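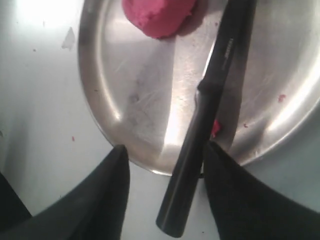 Cutting task: the knife on its steel tray, between the gripper fingers.

By Taner Güler
12 February 2025

Dear Stepan,

Thank you for your patience with this one, and for the kind note that came with the second instalment. I had hoped to write before the new quotes arrived, but it seemed silly to send you figures that would be out of date by the weekend, so I held on (a bit longer than I meant to, I'm afraid).

The Nallus cutting work is going along nicely. We have now logged 536 attempts over 63 sessions, and the part that used to cause all the grumbling, getting a decent hold on the knife handle, takes up far less of our day than it did in the autumn.

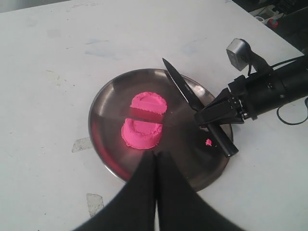 What does take up our day is wear. The finger pads need changing more often than I allowed for in the original budget, and I would like to move £4,000 from the travel line to spares to cover it. I know travel was something you were keen on, and we would still manage the visit to Tkachenko, only with one of us going instead of the whole gang! The Lotent quote for pads and cables is the better of the two we have. Atow came in a little lower on the pads but wanted us to take a service plan as well, and I couldn't make the sums work.
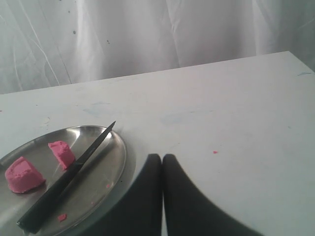
Lotent, June

I'm putting the place and month at the head of this part of the plan as you asked. The replacement gripper would be collected from their works then, assuming we order by the end of this month. They quote 14 weeks and I have left a bit of slack on top, having been caught out before. Until it comes we carry on with the present pair, and I'd sooner not plan any harder materials in the meantime. The soft pink stuff is cheap, it cuts without much force and we have plenty of it.

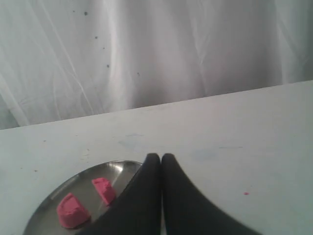 The two pieces on the plate, with the gripper beside the smaller one.

Could you let me know about the travel money when you get a moment? Both quotes are in the shared folder, along with the spares list, which still needs a price for the wrist cable. I'll chase that on Monday.

With warm wishes,
Taner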